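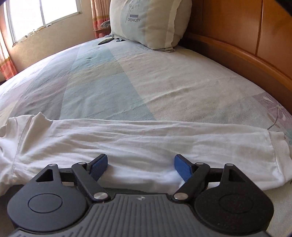

Hyun-seo Wi wrote under my last post that nobody needs more than two sweatshirts for a month away, and that I should stop pretending the second suitcase is for "just in case." Ouch! Also fair, so I'm going to try it.

For anyone new, I'm going to Bimholm for 38 days and I have always, always been a two-suitcase person. My mom packed that way, my aunts packed that way, and I once took a full-size hair dryer to a cabin with one working outlet. This time I have one carry-on and a backpack, and I've been fiddling with the list for days.

The fare is what pushed me over. Adding a second checked bag both ways came close to what I paid for a new raincoat last February, and I love that raincoat. Then there's the change at Witbridge, where you go up one set of stairs and down another with everything you own (there is an elevator, I have never once seen it running).

So, tops. I'm taking five T-shirts, one button-up in case we go anywhere nice, and two sweatshirts. Picking the two took me most of an evening. The gray one is in because it goes under the raincoat without bunching up. The other spot was a fight between my old green hoodie, which is huge and eats half the bag, and something with a plain neck that folds flatter. The hood lost. I'm still a little sad about it and may change my mind at the door.

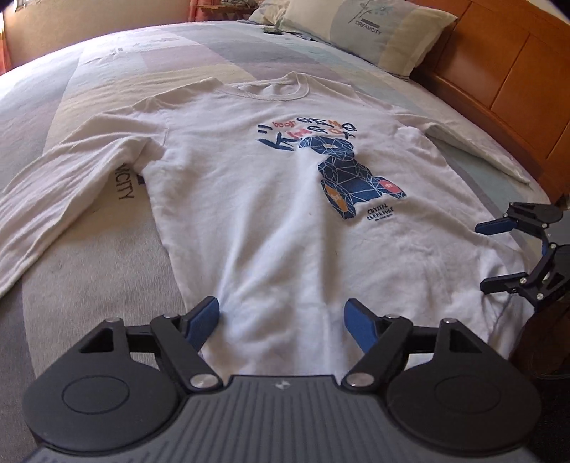 Bottoms were easier. Two pairs of jeans, one pair of leggings, one pair of shorts that I'll probably regret. I wear the heavier jeans on the train, and the boots too, and everything else gets rolled. I used to be a folder, but my Baek carry-on is deep and kind of narrow, and rolled stuff fits down the sides better. Socks go inside the sneakers. Chargers go in an old glasses case and I'm weirdly proud of that one.

The thing I keep going back and forth on is laundry. The apartment has a washer but no dryer, and my sister stayed on the same street and said her jeans took two days on the rack. If I wash on a rainy week I could be down to shorts. I might throw in a travel clothesline, the stretchy twisted kind, and hang stuff over the tub.

Toiletries I'm mostly buying there. The exception is my face lotion, which I could only ever find at the drugstore in Vistunley and now hoard like a squirrel.

Books are still a problem. I have three on the pile and room for maybe one and a half. If you've read anything good in paperback and thin (thin!!), leave it in the comments. I'll post the final list once the zipper closes, and Hyun-seo, yes, I will show you the bag.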